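Desk reset, month two. The rule in Ziltville is one plate per surface. Anything small and loose goes on the plate or back in a drawer.

2/ The plate has to be shallow with a raised rim. Deep bowls hide hair pins. I lost 5 in an Aksoy fruit bowl before switching.

3/ Current load: tape measure, glue stick, one black hair pin. The bottle with the red cap stays on the table, left of the plate. Bottles tip on a rim.
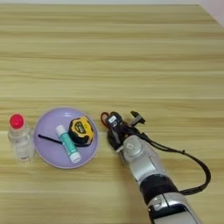 4/ Tape measure goes down last. It is the heaviest item and pins whatever is under it -- fine for a glue stick, bad for paper.

5/ Plate clears at 9 p.m. Glue stick to the Lundent drawer, cap checked first.

Comments

parunska_shelf: What diameter? Mine is 265 mm and eats half the desk.

mk355: Magnet strip for the pins. Done.

Recent posts
Drawer dividers, 25 mm grid
Labeling the Parunska boxes
Cable bin, second attempt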